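Fingers, cables and a very patient kitchen table

Nov 21, 2025

I said back in May that I would have the gripper finished before the clocks changed, and those of you who have been reading for a while will know what my promises are worth by now! Still, it closes, it opens, and it has been closing and opening on most of the contents of our larder for the best part of a week.

For anyone new, Fornis is the name I gave to the whole project (arm, gripper, box of electronics, the lot) and the gripper is the bit you hold in your hand while you are working out what the arm ought to do later. The arm itself is still in pieces at the Clernside workshop, where I have a shelf and half a bench on a good day. The gripper lives at home with me, mostly on the table, to the mild despair of everyone who would like to eat there.

The big change this time is the fingers. The old pair were far too smooth and anything round would creep downwards, ever so slowly, until it was on the floor. The new ones have slots and ridges moulded into the jaws, and brass-coloured threaded inserts so that I can take them off again without chewing up the plastic. I can't tell you how much happier I am with the inserts. I must have stripped every hole in the last version, and two of them I stripped twice, having filled them with glue in between. Each finger takes nearly 27 minutes to fit and line up if I don't drop anything, which I do, and then it's down on my knees with the torch again.

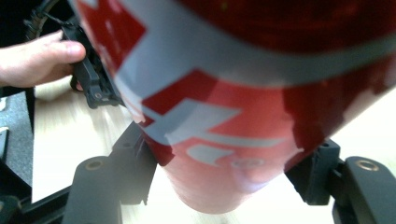
Noeline Grimshaw wrote to me after the last post to say that cans had been her undoing too, and that she only got anywhere once she stopped squeezing harder and let the jaws sit a bit slack before closing. She also thinks my motor is working much too hard for what it's being asked to do, and she's probably right. I had the limit set at 600 in the software, a number I picked one evening for no reason I can remember. I've brought it down to 492 and the horrid whining has stopped, so thank you, Noeline, and so says the cat.

Next on the list is the cable. It's a touch short, and it tugs if I turn my wrist too far over, so I have ordered a longer one from the little shop in Ormsby and will route it properly this time, with a clip or two. After that I want to try softer pads on the jaws. I've a sheet of rubber left over from the shed door that might do.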